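Home Products Linen & Textile Care Technical Notes Stockists Contact

Category: Fabric Care / Concentrates / Low-alkaline

Brotine 7 Low-Alkaline Fabric Wash Concentrate

Stock code 2913. Supplied by Hitura Textile Care.

Brotine 7 is a liquid wash concentrate for printed and piece-dyed cellulosic fabrics: cotton, linen, ramie, hemp and their blends. It is intended for table linen, tea towels, cushion covers, quilting cottons and light furnishing cloth where colour retention matters more than maximum whiteness. It contains no optical brightener, no chlorine or oxygen bleach, no enzyme and no fabric softener.

The number in the name refers to the pH of the working solution at the recommended dose in soft water. The concentrate itself sits slightly higher, and hard water will lift the reading of the bath further. Users who need a neutral bath for pigment prints should check with indicator strips and adjust the water before adding the concentrate. Adding acid to a loaded bath gives uneven results and is not recommended.

Composition

The surfactant system is a blend of alkyl polyglucoside and a fatty alcohol ethoxylate, with sodium citrate as the sequestering agent. Citrate was selected over phosphate for greywater reasons, and it holds calcium adequately up to moderately hard supplies. On bore water, expect to use the upper dose. The preservative is phenoxyethanol. The product is unperfumed and has a faint odour of the base surfactants, which disappears on rinsing.

A dye transfer inhibitor (polyvinylpyrrolidone grade) is included. It holds loose dye in suspension so that it leaves with the rinse water. It does not fix dye to the fibre, and it will not prevent loss of colour from a poorly fixed print. Test before the first wash of any cloth of unknown origin.

Dosage

Hand wash, lightly soiled: one capful in a full basin.
Machine, front loader, light soil: one capful, dispensed through the drawer.
Machine, front loader, table linen with food soil: two capfuls.
Machine, top loader: three capfuls, added to the water before the load.

The cap on the 500 mL bottle is the measure. It is ribbed on the inside at the fill line. Caps from the earlier Obi range have the same thread but a larger volume and should not be used for dosing this product.

Foam is low by design and is no guide to the strength of the bath. Overdosing shows up as a slick handle on the cloth after drying and as a tide line along folded edges. If either occurs, rinse again at the same temperature as the wash with no product added.

Temperature

Cold to warm for printed goods. Plain piece-dyed cottons tolerate a hot cycle if the care label allows it, but the surfactant blend is chosen to work at low temperatures and there is little gained on ordinary soil. Butter, candle wax and cooking oils are the exceptions. Scrape off solids, apply a few drops of neat concentrate to the back of the cloth, leave for 3 minutes and wash warm. Do not allow neat concentrate to dry on the fabric.

Shrinkage in unwashed cotton and linen is a function of water temperature, agitation and the finish applied at the mill. Brotine 7 does not alter it. Cloth bought by the metre for tablecloths or runners should be washed once before cutting, at the hottest temperature it is expected to see in service.

Rinsing and drying

Two full rinses. Front loaders set to an economy program often give one short rinse, and the extra rinse option should be selected. Spin at a medium speed; a fast spin sets creases in closely woven linen that ordinary ironing may not release.

Line dry in shade. Pale grounds, creams and yellows in particular, are prone to uneven fading along the peg line when left in direct summer sun. Turn printed pieces face inward. Remove while slightly damp if the cloth is to be ironed, and press from the reverse along the grain.

Creases

A large share of the product queries we receive concern the centre fold. Cloth stored folded in half and in half again will carry a vertical line down the middle, and repeated folding in the same place abrades the print along that line well before the rest of the surface shows wear. Washing relaxes the crease but cannot restore pigment lost from the fold. Two measures help: fold in thirds on alternate occasions, or roll the cloth on a cardboard tube with acid-free tissue.

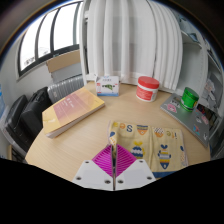

Starch makes the problem worse. A starched fold is stiffer, and the fibres at the apex take the full bending load each time the piece is opened. Starch for the table if required, then wash it out before the cloth goes back in the cupboard.

Compatibility

Suitable for cotton, linen, hemp, ramie, viscose, lyocell and polyester-cotton. Not recommended for silk or wool, for which the Pustumska protein fibre wash is the correct product. Do not combine with cationic softeners in the same bath – the anionic soil residues will precipitate and leave a grey film. Oxygen bleach may be used in a separate, earlier wash on white goods.

Septic systems: suitable at the stated doses. Greywater: suitable for established lawns and ornamentals. Not for use on edible gardens.

Storage and handling

Store upright, capped, above freezing and out of direct sun. The liquid clouds in cold sheds and clears on warming, with no loss of performance. Shelf life is printed on the shoulder of the bottle. Eye irritant as supplied: rinse with water and seek advice if irritation persists. Keep away from children.

Revision note

The February revision of this page corrects the top loader dose, which was previously given as two capfuls, and adds lyocell to the compatibility list following wash trials by Funmilayo Usman. The section on creases was written by Tetsuya Iwasaki. Bottle, cap and formula are unchanged.

Packs: 500 mL bottle with measuring cap; refill pouch (no cap supplied). Trade containers to order.

Related items

Pustumska Protein Fibre Wash
Obi Stain Bar, Unperfumed
Hitura Acid-Free Tissue, Folded Sheets
Cardboard Storage Tubes for Table Linen
Technical note: Reading Indicator Strips in Hard Water
Technical note: Pre-washing Cloth Bought by the Metre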